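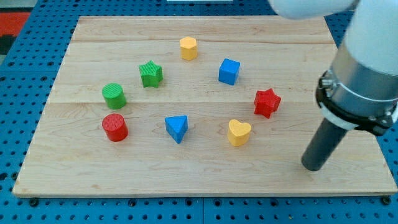
1 July 2018, by Henk Dewulf
Filed under: List archive > Sorting and shape toys

Re: Are the Gidine blocks worth it for a toy library?

Riet Dierckx wrote:
> We have money for one new shape set and Ettore keeps pushing the
> Gidine blocks. His argument is that every color comes in more than
> one shape, so a child has to decide what to sort by. He also says
> the ribbed sides make them easier to hold. The Schouten catalog says
> much the same and adds that they "grow with the child" to age six.
> Has anyone had them out on loan for a while? I'd like to decide
> before the fall order.

Riet,

I'd be careful with that catalog. I have yet to see a block grow with anybody.

Ettore is right about the colors. Take yellow: you get a hexagon and a heart. Blue gives you a cube and a triangle. A child who sorts by color will be finished in a minute and will look up at you for the next thing. Sorting by shape is where it gets thin. There's a red star and a green star, a red cylinder and a green cylinder, and after that you're out of pairs. The cube has no partner. Neither does the heart. So I don't see how this is a two-way sorting set, whatever Schouten prints.

On the ribbing I'm not convinced either. It's fine ribbing, and I'd want to see a two-year-old with jam on her hands before I called it a grip. What I can tell you is that crumbs get into it. We've had ours out since May and I clean them with an old toothbrush.

They do stand up well on a flat board, even the stars, and that counts for something. Ours get used mostly for "which one did I take away," with the pieces spread out in a rough ring. Bart Vandenberghe's boy Sem will play that for as long as you let him. But you could play it with buttons and a spool of thread.

If you want real two-way sorting, look at the old Jallau set, if you can still find one. Every shape in every color, and the box is better too. Our Gidine box split at the corner the second time it went out.

Before you order, ask Schouten two things: do they sell single replacement pieces, and what does shipping cost? I asked about the first and got a brochure.

Henk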